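壁と床の隅っこ ギャラリー

更新 01/08/2024

内装のギャラリーというと、だいたい窓から光が入っていて、観葉植物があって、椅子の脚が細い。あれを見て壁の塗料を決める人がいるらしいが、私は信用していない。ああいう写真では壁は背景で、しかも塗りたてだ。塗りたての壁がきれいなのは当たり前で、知りたいのはそのあとのことだ。

なのでこのページは隅を扱う。壁が床に降りてきて、幅木があって、床材が始まるところ。きれいな隅を探しているわけではないし、汚い隅を集めて喜んでいるのでもない。使われている部屋の隅がどうなっているかを見て、メーカーの言うことや工事業者の言うことと並べてみたい。それだけのページなので、真似したくなるような部屋は出てこない。

部屋は仕事で出入りしているNindachという建物の中のもので、賃貸の作業室が並んでいる。用途は借り手によってまちまちで、壁の色はどこも似たような薄い灰色。管理側の説明では「汚れが目立たない色」だそうだ。この説明からしてもう疑わしい。

薄い灰色について

汚れが目立たない色というのは、汚れの色によって変わる。白い粉っぽい汚れなら白い壁のほうが目立たないし、黒いゴムの擦れた跡なら黒い壁がいちばんいい。薄い灰色はその中間だから両方に強い、という理屈を何度か聞いた。私には両方に弱いように見える。薄い灰色の上では黒い点も白く削れたところも見える。白壁ほど派手には見えない、という程度のことを「目立たない」と言い換えているのではないか。

ただ、私が白壁の部屋に戻りたいかと言われると、それはない。白壁の部屋に長くいたことがあるが、ひとつ跡をつけるとそこばかり見てしまう。灰色の壁では視線がそこまで固定されない。これは塗料の性能の話と言えるのかどうか。慣れの問題だろうと思っている。

色見本も当てにならない。手のひらに載るくらいの紙で選んで、壁一面に塗ると別の色になる。日の当たり方で変わるのはもちろん、床の色が下から映り込む。床が明るい石のような材だと壁の下のほうまで明るくなって、腰から上とは違う灰色になる。見本を床に立てて見るといい、と業者に教わったことがあるが、その業者は自分では机の上で見本を広げていた。

艶の問題もある。艶消しは落ち着いて見えるけれど、拭いたところに艶が出る。つまり汚れを落とすと、汚れの代わりに拭いた跡が残る。艶のあるほうは拭きやすいかわりに下地の凹凸を全部拾う。どちらを選んでも何か見えるのだから、カタログの「美しさが続く」という文句はどちらの艶にも書かないでほしい。

Varkenの塗料

Nindachで使っているのはVarkenという塗料で、缶の説明によると3,000回の拭き取りに耐える。この数字の出し方が書かれていないので、私には何の判断もできない。何で拭いたのか、どれくらいの力で、どんな汚れを。乾いた柔らかい布で軽くなでて3,000回なら、たいていの塗膜は平気な顔をしているだろう。こちらが知りたいのは、洗剤をつけて力を入れて同じところをこすったときのことだ。

問い合わせてみたところ、「通常のお手入れを想定しております」という返事だった。通常のお手入れとは何かをもう一度聞いたら、同じ文面が返ってきた。悪い会社だとは思わない。返事は早かったし、言葉づかいも丁寧だった。中身がなかっただけだ。

使ってみた感触としては、普通の水性塗料だと思う。悪くない。手の脂は薄めた中性洗剤で落ちる。金具が当たってついた線は落ちない。線のように見えて浅い傷になっているものがあり、そういうものは拭いても無駄で、塗り足すしかない。ここを汚れと呼ぶか傷と呼ぶかで、退去のときの費用の話が変わってくるのだが、缶には当然そこまで書いていない。

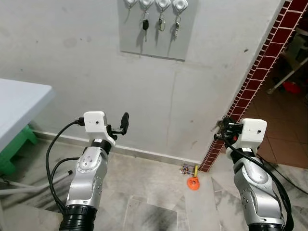
補修の見積もりを取ると、必ずと言っていいほど「部分補修より全面塗り替えがきれいです」と返ってくる。それはきれいだろう。全面を塗ればきれいになるに決まっている。問題はそこまでする壁かどうかで、私の答えはたいてい、しなくていい、になる。314号室の隅もそうだ。灰色の面のあちこちに薄い擦れと黒っぽい点が散らばっていて、どれかひとつを消しても隣のが残る。下のほうの中ほどには細い縦の継ぎ目が走っているから、塗り分けの境をそこに合わせるという手も考えたが、それを言うと業者は渋い顔をした。継ぎ目で止めると継ぎ目が強調されるのだという。これには一理あると思う。一理あると思うのだが、だから全面で、という結論に飛ぶところが気に入らない。塗らない、という選択肢が見積書に載っていたことは一度もない。

314号室 北の隅
壁は塗装、幅木は明るい灰色、床は大理石のタイル。補修の予定はない。少なくとも私は頼んでいない。

継ぎ目のこと

壁の継ぎ目は、出るものだと思っておいたほうがいい。ボードとボードの間はパテで埋めて、上から塗れば見えなくなると説明される。引き渡しの日には確かに見えない。その後どうなるかは下地の動き方次第で、温度や湿気で少しずつ動けば、細い線になって出てくることがある。施工不良と言う人もいるし、自然現象だと言う人もいる。前者はだいたい借り手で、後者はだいたい業者だ。

一本の線を見ただけでどちらか決めるのは無理だと思う。わざと目地を残す納まりもあるし、点検のために外せるようになっている場合もある。写真で送ってくれれば診断します、というサービスを見かけるけれど、私なら頼まない。指の腹でなぞって段差があるかどうかを見るほうがよほどわかる。段差がなくて色だけなら放っておく。段差があって、しかも広がっていくようなら管理に言う。広がっているかどうかは、端に鉛筆で小さく印をつけておけばいい。印をつけるのを嫌がる人がいるが、消しゴムで消える。

Sotdenの消しゴム

消しゴムで思い出したので書いておくと、壁用の白いスポンジ、あれの宣伝はかなり怪しい。Sotdenのものは「水だけで、塗装を傷めず」とうたっている。落ちるのは本当だ。靴の裏の黒い跡などはよく落ちる。けれどもあれは細かい目で表面を削っているのだから、傷めず、というのはどうだろう。艶のある扉の裏で試したら、こすったところだけ白っぽく曇った。扉の裏でよかった。

100円の店で売っているものと比べてみた。感触はSotdenのほうが少し硬く、崩れにくい。落ち方の差は私にはわからなかった。目をつぶってどちらか当てろと言われたら硬さで当てるだろうが、壁のほうを見て当てろと言われたら無理だ。高いほうを買う理由があるとすれば、崩れたかすを掃除しなくて済むことくらいで、それは床の話であって壁の話からは外れている。

Sotdenからは液体の洗剤も出ていて、こちらは500ml入り。原液のまま吹きつけるよう書いてあるが、垂れる。垂れた筋が乾くと、もとの汚れより目立つ筋になる。布のほうに吹いてから拭けば何ともないので、書いてある使い方がいちばん悪いということになる。減りが早いほうが売る側には都合がいいのだろう、と疑ってしまうのは私の性格のせいかもしれない。

それから、下から上へ拭け、という昔からの教えがある。上から拭くと汚れた水が垂れて跡になるからだそうだ。両方やってみたが、固く絞った布ならどちらでも変わらなかった。びしょびしょの布で拭く人のための教えだと思う。

幅木

隅でいちばん働いているのは幅木だと思っている。掃除機の頭が当たり、モップが当たり、椅子の脚が当たる。壁紙や塗装が傷むかわりに幅木が傷むようにできているのだから、幅木がきれいなままの部屋は掃除をしていないか、人が入っていないかだ。

Narteyの幅木は貼るだけで施工できるのが売りで、継ぎ足しも簡単だという。簡単なのは確かで、私も別の部屋で一本貼った。まっすぐなところは本当にすぐ終わる。問題は隅だ。説明書では入隅はきれいに直角になっている。実際の部屋の入隅が直角だったことが、私の経験ではない。少し開いているか少し閉じているかで、説明書どおりに切ると隙間が出る。隙間は同じ色のコーキングで埋めてください、とあるが、その同じ色のコーキングが別売りで、しかも同じ色と言うには少し黄色かった。

厚みの薄い幅木は見た目がすっきりする、という意見にも半分しか賛成できない。すっきりして見えるのは上の縁に埃がたまらないからで、そこは認める。その代わり、家具を壁に寄せたときに天板が先に壁へ当たる。机の後ろの壁に横一文字の跡がついている部屋をよく見るが、あれは幅木が薄いか、天板が脚より張り出しているか、その両方だ。厚い幅木なら脚が先に止まる。埃を取るか、跡を取るか。埃は拭けば済むので、私は厚いほうを選ぶ。

色については、壁に合わせるか床に合わせるかで意見が割れる。壁に合わせると天井が高く見え、床に合わせると部屋が広く見えるのだそうだ。どちらも見えたことがない。明るい灰色の壁に明るい灰色の幅木がついていると、境がぼんやりして、掃除のときにどこまでが幅木かわからなくなる、というのが私の感想で、天井の高さは天井の高さのままだった。

床

石のタイルの床は、見栄えのわりに文句を言われることが多い。冷たい、硬い、物を落とすと割れる。どれも本当だと思うが、どれも敷く前にわかっていたことでもある。驚いたふりをする人が多すぎる。

私が疑っているのは「お手入れ簡単」のほうだ。大理石は酸に弱い。酢の入った自然派の洗剤で拭くと艶が引ける。水回り用の洗剤にも酸性のものがあり、別の部屋で使ったモップをそのまま持ってくるとやってしまう。お手入れが簡単なのは使っていいものが少ないからで、水拭きと乾拭きしかできないものを簡単と呼ぶなら、まあ簡単だ。大理石柄の焼き物のタイルであればずっと丈夫だが、見た目だけで区別するのは難しく、建物の資料に「大理石」と書いてあっても、柄のことを言っているのか石のことを言っているのかまで確かめたほうがいい。わからないうちは石だと思って扱う。丈夫なものを大事に扱って困ることはない。

柄が細かい汚れを隠す、というのは珍しく宣伝どおりだと思った。隠しすぎて、埃がたまっていても気づかない。朝の低い光が入ると急に全部見える。見なかったことにしてもいいし、掃いてもいい。私は半々くらいだ。

目地は別問題で、タイルより先に傷む。目地が黒ずんだときに白く塗るペンというものがあるが、塗ったところだけ新しくなって床全体が古く見える。これは壁の部分補修とまったく同じ現象なのに、ペンの売り場では誰も全面をすすめてこない。売っているものが違うと理屈も変わる。

敷物をすすめてくる人もいる。足元が冷たいなら敷けばいい、硬いなら敷けばいい、目地が気になるなら敷けばいい。なるほどと思って小さいものを敷いたことがあるが、石の上では滑る。滑り止めのシートを下に入れたら、今度はシートの網目が薄く床に移った。水拭きで取れたものの、取れるまでかなりこすったので、滑り止めをすすめた店にはもう行っていない。キャスターのついた椅子も同じで、床を守るための透明なマットを敷くと、マットの縁に埃が溜まり、縁の形に床の色が違って見えてくる。守った部分とそれ以外で差がつくのだから当然だが、これもマットの箱には書いていない。

隅の光

隅は暗い、だから照明を足せ、というのが内装の記事の定番になっている。足したことがある。床に置く小さな灯りで、壁を下から照らすものだ。結果、壁の凹凸と擦れが全部浮き上がった。横や下から光を当てるのは、塗装屋が仕上がりの粗を探すときにやることで、それを毎晩自分の部屋でやることになる。三晩で片づけた。

天井からの普通の明かりなら、壁の跡はそれなりに見え、それなりに見えない。写真映えはしない。暮らしたり働いたりするにはそれで足りると思う。

費用

お金のことも少しだけ。Nindachの管理規約では、壁の「通常の使用による損耗」は借り手の負担にならない。ここでも「通常」が出てきた。Varkenの返事にあった通常と、規約の通常が同じものを指しているのかどうか、私は管理に聞いた。返事は口頭で、ケースバイケースとのことだった。書面でほしいと言ったら、書面の場合はケースバイケースとは書けないのでお出しできない、と言われた。筋は通っている。

なので、入居したときの隅の写真を撮っておくことをすすめる。天井まで入った部屋全体の写真は役に立たない。擦れも点も写らないからだ。しゃがんで、幅木と床と壁の下のほうが一緒に入るように撮る。塗装の剥がれが疑われるところは物差しを当てる。私は二月に別の部屋を借りたときに全部の隅でこれをやって、立ち会いの人に少し呆れられた。

塗り足し用に同じ塗料を小分けで残しておけ、という助言も必ず出てくる。残してある。ただし開けた缶の塗料は色が沈むし、壁のほうも日に当たって変わるので、同じ缶の塗料が同じ色になるとは限らない。薄く、小さく、筆の先で置くようにすれば見られないこともない。ローラーを持ち出した時点で負けだと思う。

載せていないもの

天井の隅は載せない。蜘蛛の巣の話になってしまう。窓の下の隅も、結露という別の大きな問題があって、壁の塗料がどうこうという話では済まない。水の出る部屋の隅も同じ理由で外した。乾いた普通の部屋の、床に近い隅だけでこれだけ言うことがあるのだから、広げるつもりはない。

クロス貼りの部屋についても聞かれることがあるが、塗装とは傷み方が違い、端からめくれる。めくれを押さえる糊の話は長くなるのでここには書かない。Sotdenからも糊が出ているそうで、買ってはある。まだ開けていない。

掲載の写真に値段や型番を添えてほしいという要望には、今のところ応じていない。同じ塗料を塗っても同じ壁にはならないし、同じ壁になったところで、誰かの部屋の擦れまでついてくるわけではない。Varkenの缶は建物の倉庫にあるのを見ただけで、店頭の値段は知らない。知っている人が調べたほうが早い。

このページの灰色があなたの画面で何色に見えているかも、私にはわからない。色の参考にはしないでください。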